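Postutska Two-Arm Handling Project
Progress report to the Lesten Fund, second period
Prepared by Ieva Šimkus, May 27, 2019

Summary

The period was meant to end with both arms sharing one table and passing foam cubes through the middle of it. It ended with an incident form. No one was hurt, one gripper finger was cracked, and the demonstration has moved to August. Spending is under plan, mostly on the strength of our not having run very much.

What happened

During a sorting run the left arm went for a cube in a square that the right arm still considered its own. The two grippers met at low speed, with the dignity of two people reaching for the same coat. The protective stop fired on one arm only. The other carried on pushing for almost 10 seconds until the operator hit the red button on the pendant.

The operator did everything right. The software, which we wrote, did not.
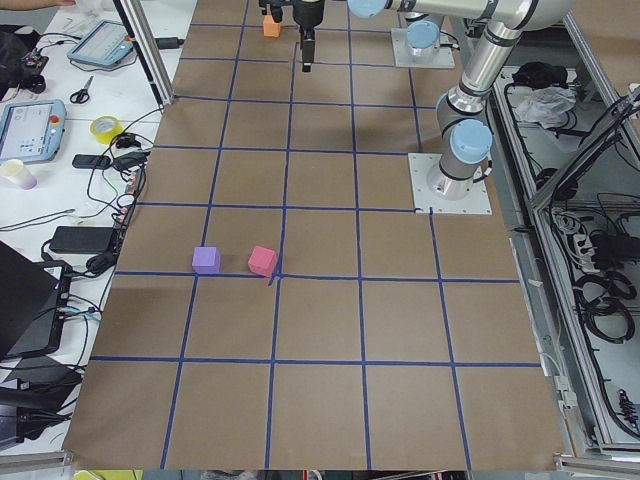 Photo: Postutska project

We went through 1,741 logged moves from the period looking for near misses. There were 20 in which both arms had been granted the same square at once. In all of them the arms got away with it by arriving at different times, and we had been recording these as successes.

Cause

Each arm has its own controller, and Paju, our scheduling program, hands out squares to both. A square is supposed to be locked until the arm holding it reports that it has left. Paju was releasing the lock when the arm reported that it had begun to leave. An arm carrying a cube leaves slowly, and one whose cube has snagged on the tape may not leave at all. 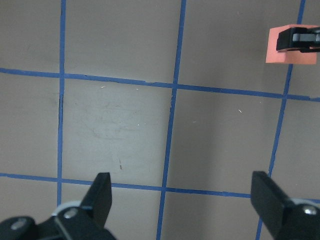 The second fault is the one that bothers us more. The stop signals of the two controllers were joined by a single cable, fitted last year and tested once, in one direction. A stop on the right arm halts the left. In the other direction the wiring had never been connected. The drawing shows it as connected, and it is a very nice drawing.

Work done since

Locks are now released on a confirmed position outside the square, plus a margin of 30 millimeters. The stop circuit has been rewired through a safety relay supplied by Vinlow and tested both ways, with each arm moving and with each arm idle. The test is repeated at the start of every session and signed for. Speed is capped at 10 percent of maximum whenever both arms are over the table.

The grid tape will be laid again. Several strips wander, and the locked areas in Paju assume that they don't.
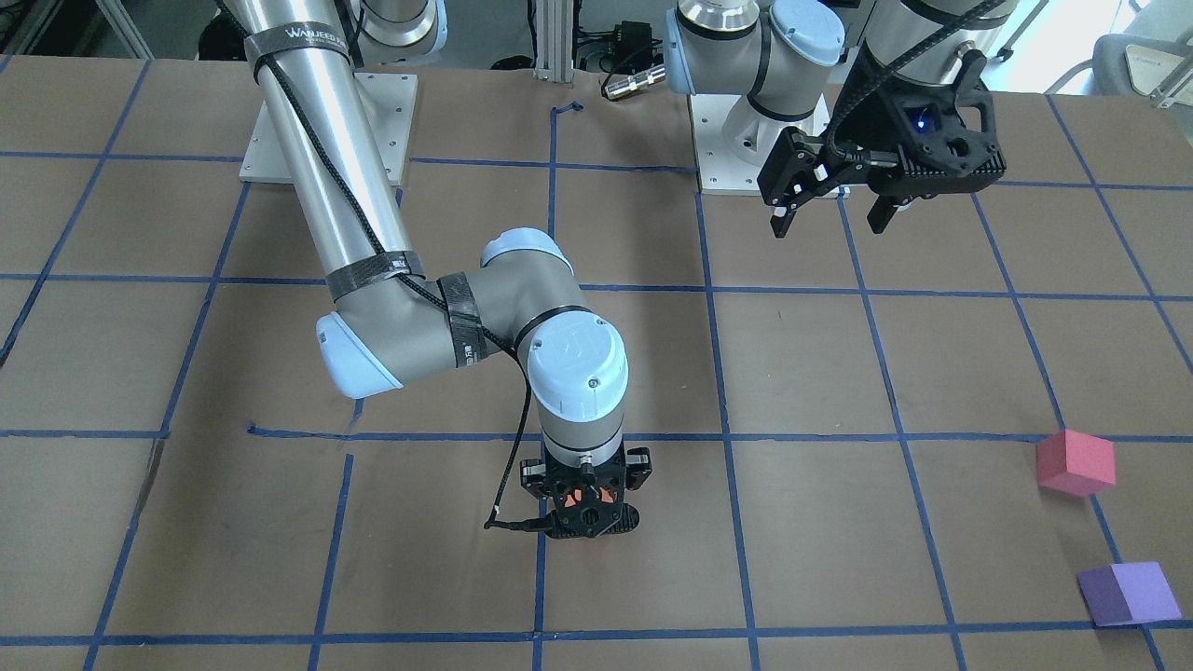 Could the arms still collide?

They could, if a position report were wrong. The speed cap is there to keep such a contact slow, and the new relay should now stop both arms whichever one trips first.

Effect on the plan

Milestone two (shared table, both arms) slips to August. Milestone three depends on it and will be squeezed, though we aren't asking for an extension yet. The replacement finger and the relay come out of the equipment line. We do ask to move unspent travel money into an outside safety review, as the people who missed the cable are the same people who have now checked the cable.

Sorting runs have resumed at the capped speed. They are extremely dull to watch, and we'd like to keep them that way until the review is done.

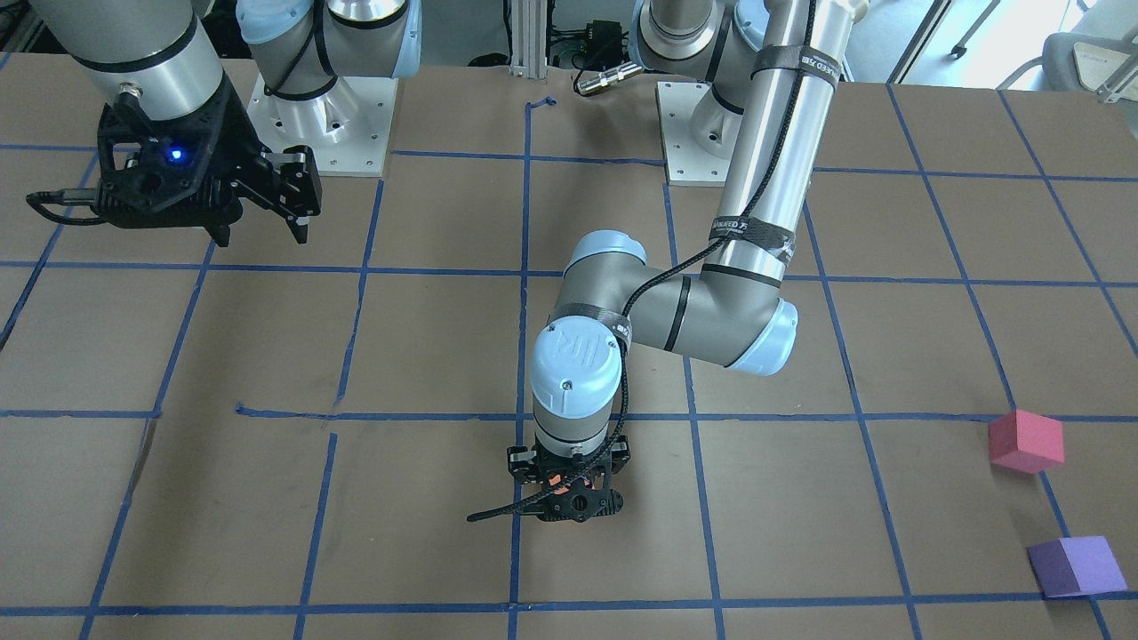 Paju's maintainers, having read a draft of this report, objected that the early release was a setting and that the default is the safe one. We have checked, and they are right. The setting was changed here to save time between moves, and the change note reads "seems fine."

Change notes now need a second signature. The next report will include the full stop-test log and the reviewer's findings, in whatever tone the reviewer chooses.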